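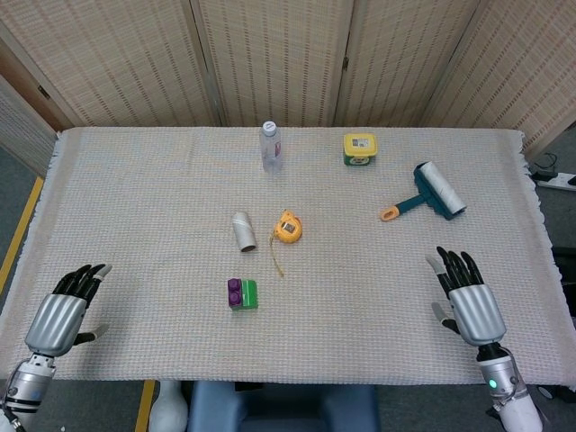
Unit 5: Delegation of Authority and the Approval Matrix

Reading for this unit: course pack, section on internal control; the Hirkis case, parts A and B. Bring part B to the seminar in printed form.

1. Scope

Unit 4 dealt with reporting lines. A reporting line states who answers to whom. It does not state what a manager may decide without asking. Two department heads with the same title and the same superior may hold very different powers to sign contracts, hire staff or change prices. The document that records these powers is usually called a delegation of authority (DOA), and its working part is the approval matrix.

We treat the DOA as an operating tool. Its legal standing (board resolutions, powers of attorney, registered signatories) is covered in the corporate law module and will not be examined in this course.

2. Terms

Authority: the right to commit the company to a course of action.

Responsibility: the duty to carry out a task.

Accountability: the duty to answer for the result. A manager who delegates a task remains accountable for it.

Threshold: the value at which a decision moves to a higher level.

Reserved matter: a decision that stays with the board or the owners at any value. Common reserved matters are the sale of a business unit, new share issues, and the appointment or removal of the chief executive.

Sub-delegation: the passing on of delegated authority to a third person. A DOA should say whether it is allowed. Where it says nothing, disputes are frequent.

Students often use responsibility and authority as if they were the same word. In the written assignment this will cost marks.

3. Structure of the matrix

Rows list decision types. Columns list roles. Each cell holds a code:

P = prepares the request
R = reviews, may comment, cannot block
A = approves
N = is notified after approval

A row should contain one A for each value band. Two A codes in the same band mean joint approval, and the text must state whether both signatures are needed or whether either is enough. A row with several R codes and no A describes a discussion.

Roles are listed by title, never by the name of the holder. A matrix that lists individuals has to be reissued with every departure, and in practice it is not.

The number of rows is a design choice. A short matrix is easy to read but leaves many decisions to interpretation. A long one covers more cases and is consulted less. The first Hirkis matrix had over 200 rows. The revised version in part B has 20, grouped under five headings: spending, people, customers, assets and legal.

4. Setting thresholds

Three methods are in use.

a) Proportional. The threshold is a share of the budget the role controls. It is simple to update, but it gives large departments wide powers even over types of spending they rarely handle.

b) Risk-based. The threshold depends on how hard the decision is to reverse. A one-year supply contract with a break clause may be signed at a lower level than a smaller contract with no exit.

c) Volume-based. Past requests are sorted by value, and the threshold is placed so that a chosen share reaches the senior level. This controls the workload of senior managers directly. It says little about exposure.

Most companies combine (b) and (c). Whichever method is used, the unit of measurement must be fixed. Total contract value and annual value give different results for any agreement longer than one year, and a requester will tend to quote the smaller figure.

Splitting: a purchase is broken into parts, each below the threshold. The usual control is a rule that related orders from one supplier within a stated period are added together. The word "related" needs a definition.

5. The Hirkis case

Hirkis distributes packaging machinery and spare parts. It grew by acquiring two smaller firms, Satisus and Valdebenito, and left both management teams in place. At the time of part A there are three sets of approval rules in force.

Points to note from part A:

- At Satisus, the general manager approves all spending above a low limit. Requests wait in her inbox for eight working days on average. Branch managers have started to place urgent orders by telephone and file the paperwork later.

- At Valdebenito, authority is wide and mostly unwritten. Decisions are quick. Two branches have signed service agreements with the same supplier on different terms.

- At Hirkis itself, the matrix is detailed, but the role titles date from before the last reorganization. Several columns refer to positions that no longer exist.

Part B introduces Zerko, the workflow system chosen to route requests across the three firms. The project team loads the existing rules into Zerko first and plans to harmonize them in a second phase. Consider what this order of work does to the second phase. Rules held in a spreadsheet can be changed in an afternoon; rules held in a configured system need a change request, testing and a release slot.

6. Absence and emergency

A DOA must say who acts when the approver is away. The options are:

Upward: the request goes to the next level. Safe, slow, adds load at the top.

Sideways: a peer approves. Faster, but the peer may lack knowledge of the area.

Downward: a named deputy role approves, usually with a reduced limit and for a fixed period.

Emergency authority should be defined by event (risk to life, loss of supply, regulatory deadline) and should require written notice afterward. If emergency use becomes regular, the ordinary thresholds are probably too low. The register of emergency approvals is therefore a useful source when the matrix is reviewed.

7. Review

Annual review is common, often in January with the new budget. Reviews outside the cycle are triggered by an acquisition, a change in legal structure, or the removal of a management layer. The reviewer needs, at a minimum, the approval log, the list of exceptions, and the current organization chart. Compare the chart with the column headings before reading any rows.

Measures in use:

- time from request to decision, by row
- share of requests approved without change, by level
- number of requests returned for missing information
- number of exceptions, by department

A level that approves every request without change is either well served by the levels below or not reading the requests. The figure alone does not tell you which. Sample the files.

8. Preparation for the seminar

Work in pairs. Using parts A and B:

(i) Draft the spending section of a single matrix for the three firms. Use the codes in section 3.

(ii) State the threshold method used for each row and the unit of measurement.

(iii) Mark any row where you would accept different limits at Valdebenito during a transition period, and give the length of the period.

(iv) List the reserved matters. Assume a board with a majority of outside directors.

Submit one page per pair through the course site before the seminar. Late pages will be discussed but not graded. Unit 6 continues with shared services and internal service agreements, and uses the same case.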